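작업 일지

2020년 7월 29일

원격 조작 시연 수집 업무를 시작한 지 6주차에 해당하는 날이다. 오전 회의에서는 Aser 과제의 이번 달 수집 현황을 확인하였다. 어제까지 누적된 시연은 2,119건이며, 이 가운데 검수를 통과하지 못한 건은 별도 목록으로 분리되어 있다. 분리 사유로는 파지 직전의 망설임이 가장 많았다. 조작자가 물체 앞에서 손을 멈추고 각도를 고치는 동안의 움직임이 그대로 기록되기 때문이다. Babak Daneshvar 책임은 멈춤이 길어진 시연은 중간에 살리려 하지 말고 처음부터 다시 하라고 당부하였다. 지난주에 본인이 억지로 이어 간 시연이 여러 건 반려되었으므로 이견이 없었다.

오늘 배정된 과업은 바구니 정리 계열이다. 탁자 위의 물건을 바구니에 넣는 동작과 바구니 안의 물건을 꺼내 탁자에 놓는 동작을 번갈아 시연한다. 목표 건수는 80건으로 정해졌고, 30건마다 조작자를 교대하기로 하였다. 본인은 첫 순번을 맡았다.

시작 전에 Sikero 조작기의 영점을 맞추었다. 손잡이를 중립에 두었는데도 팔 끝이 왼쪽으로 조금씩 흐르는 현상이 있어 보정을 두 차례 반복하였다. 두 번째 보정 이후에는 흐름이 보이지 않았다. 이 현상은 월요 점검표에 항목이 없으므로 추가를 건의할 생각이다.

초반의 시연은 만족스럽지 못하였다. 노란 스펀지 블록은 부피가 커서 집기는 쉬우나, 바구니에 내려놓을 때 모서리가 테두리에 걸려 비스듬히 서 버린다. 손으로 직접 할 때에는 무의식중에 손목을 돌려 넣는 동작인데, 조작기를 거치면 그 회전을 의식하고 순서대로 지시하여야 한다. 몇 차례 실패한 뒤 블록을 세운 채로 바구니 위까지 옮기고, 내리면서 손목을 돌리는 순서로 바꾸었다. 궤적이 짧아지고 멈춤도 줄었다.
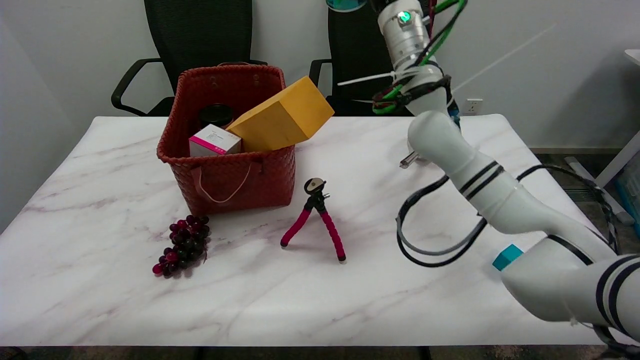

바구니 정리 과업의 물체 배치. 왼쪽에 바구니와 포도 모형, 중앙에 분홍색 삼각대, 오른쪽에 로봇 팔.

포도 모형은 예상보다 까다로웠다. 알이 둥글고 표면에 광택이 있어 화면으로는 어느 부분을 잡고 있는지 분간하기 어렵다. 꼭지 쪽을 잡으려 하면 바구니와의 간격이 좁아 팔이 들어갈 자리가 마땅치 않다. 송이의 가운데를 위에서 잡는 방식으로 통일하였고, 교대자에게도 같은 방식을 인계하였다. 다만 모든 시연이 같은 지점만 잡게 되면 학습에 치우침이 생길 우려가 있다. 이에 대하여 Daneshvar 책임은 송이의 방향을 매회 바꾸어 놓는 것으로 충분하다는 의견을 주었다.

삼각대는 다리가 휘어지는 물건이라 같은 자세로 되돌려 놓기가 어렵다. 처음에는 매번 다리 모양을 맞추려고 시간을 썼으나, 지침서를 다시 확인한 결과 형태의 변화는 허용 범위에 포함되어 있었다. 지침서를 먼저 읽지 않은 것은 본인의 불찰이다. 이후로는 세워지기만 하면 그대로 진행하였다.

점심 이후 Lauritsen 측 담당자와 통화하였다. 직접 교시 방식, 즉 사람이 팔을 손으로 잡고 움직여 동작을 가르치는 방식의 자료를 함께 받을 수 있는지 문의가 있었다. 직접 교시는 힘을 주는 감각이 손에 바로 전해지므로 좁은 틈에 물건을 넣는 동작에는 유리하다. 반면 사람의 손과 몸이 카메라에 들어오는 문제가 있어 현재의 수집 규격과는 맞지 않는다. 규격이 다른 자료를 한 묶음으로 제출할 수 없다는 점을 설명하고, 별도 과제로 협의하자고 답변하였다. 회신은 서면으로 받기로 하였다.

오후에는 본인의 오전 시연을 재생하여 검토하였다. 조작 중에는 매끄럽다고 여긴 움직임도 다시 보면 물체에 접근하는 속도가 고르지 않다. 특히 바구니 테두리 가까이에서 급히 느려지는 습관이 있다. 테두리에 부딪힐까 염려하는 마음이 손에 나타난 것으로 보인다. 팔을 조금 더 높이 들어 접근하면 염려할 까닭이 줄어들 것이므로 내일은 진입 높이를 올려서 시도한다.

목표 건수는 퇴근 전에 채웠다. 검수 결과는 내일 오전에 통보될 예정이다. 기록 파일은 Nolwood 저장소에 올리고 전송 완료를 확인하였다.

내일 할 일: 영점 보정 항목 추가 건의서 작성, 포도 모형 방향 변경 순서표 출력, 교대자 인계 사항 정리.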